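Budget robots, suite (et pas fin)

22 septembre 2020

Vite fait entre deux réunions. Devis de Trernis reçu : 3000 euros les 2 bras, rail compris. Bouchard moins cher mais 51 jours de délai, non merci. Reste à chiffrer : pinces de rechange, câbles, un second bac. Toujours sous-estimé, les câbles – l'an dernier pareil. Garder 30 % de marge, minimum. Et la maintenence, on verra en septembre prochain.

Le tri des bouteilles, côté pince puis côté poste :

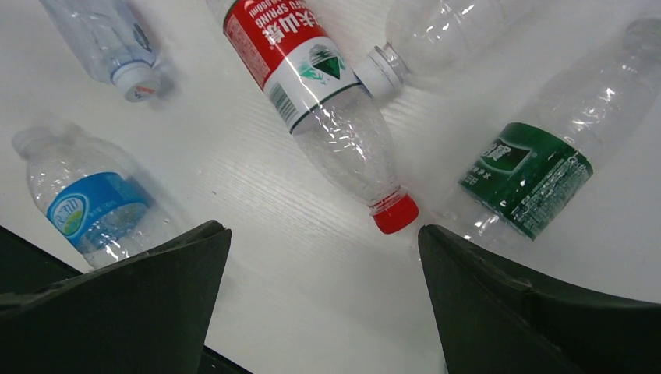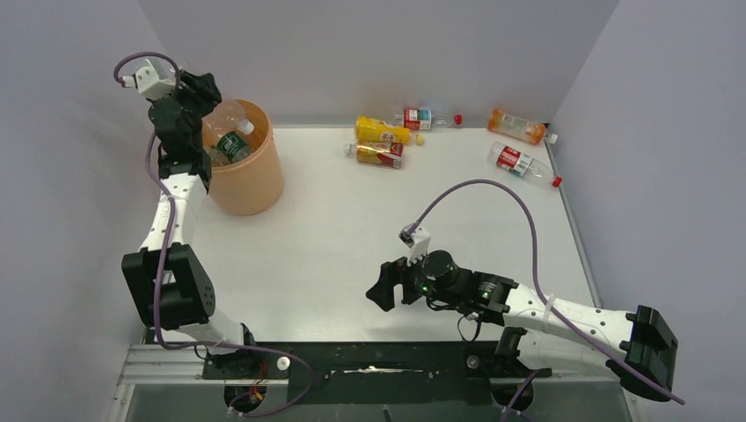 Brumutis : Prends les pinces de rechange dans le même devis, le port coûte une fortune après. Et demande le prix sans le rail !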